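Hivisia Stacking Blocks: Owner's Guide
Section 4. Choosing and preparing a surface

The blocks are wood and will sit on most things. Whether they stay there is a matter between them and your furniture.

1. Pick a table that doesn't rock. If yours does, fold the Norico delivery slip into quarters and put it under the short leg. It has no other use.

2. Clear the top. Crumbs count. A single grain of rice under the bottom course will be heard from again at block 20.

3. Wipe along the grain with a dry cloth. Do not use polish. A polished table is lovely to look at and so is the floor, where your blocks will be.

4. Keep spare blocks within reach, but away from your elbows.

5. Build the first course slowly and press each block down with one finger. You may hurry later, as everyone does.

Note: set 1601 has a starter board. Set 3209 does not, and writing to us in November will not change this.

Caution: the full set of 200 blocks is heavier than it looks. Carry the box from underneath. The handle is decorative.

6. Before starting a second tower, look at the first from the side. If it leans, take it down now, while it is still your decision.

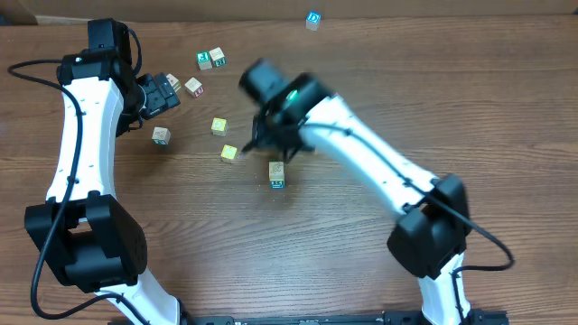 Bogale wrote in to say that step 3 is wrong for oiled tables, where a dry cloth only moves the dust about, and that a barely damp one, left ten minutes to dry, gives a better grip for the bottom course.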